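The Blanket from Wullurard

Chutima made the bed at four in the afternoon, although no visitor was coming before December. She had bought the blanket in Wullurard in 2004, for 80 dollars, and carried it home on the bus like a sleeping child.

"It is too bright," her husband Gebremedhin said then. His favourite colour was grey.

Now he stood at the door and looked at the flowers for a long time.

"You put it crooked," he said.

"Then come and pull your side."

He came. They pulled, she to the left and he to the right, and the cloth moved a little under their hands. He smoothed one white petal with his thumb.

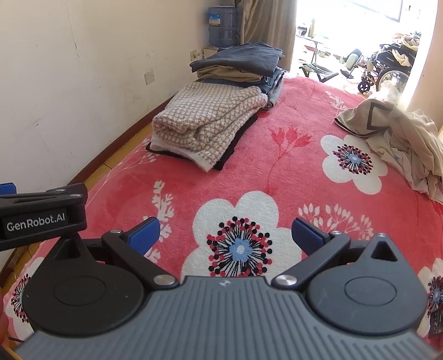

White flowers on the pink-red blanket.

"Leave it on tonight," he said, and went to put the kettle on.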